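Carkcombe Garden Forum > Native plants & pollinators

Asters from seed — winter sow or wait?

mossybucket
I got 67 milkweed seedlings through last year and I'm hooked!! Now I want asters and goldenrod for the strip by the Gistville road. Do I sow in December in jugs, or start under lights?

Feline
Jugs, every time! I did 2 trays of New England aster outside and they came up like a lawn. Let the cold do the work.

tallgrass202
Have to disagree. Jugs are fine for milkweed, but I lose asters to slugs before they get going. Fridge for a month, then lights.

Feline
Slugs inside a taped jug? Mine never had one — are you cutting the drain holes too big?

tallgrass202
Ha, maybe. I use a drill and get carried away.

mossybucket
OK, doing both and racing them! Jugs get washed tonight. Also, does the Vlček seed swap still take goldenrod?
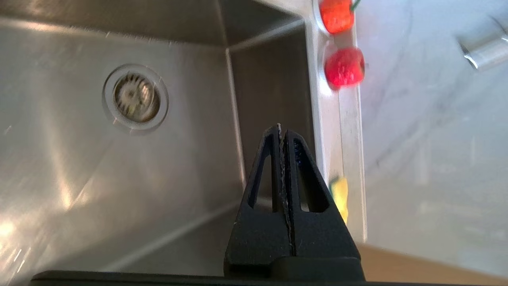 Sink's ready for jug duty

Feline
Yes, they do! Label it by species though, they're strict. And put me down for the jugs winning.

tallgrass202
Lights by a mile. Post seedlings in spring!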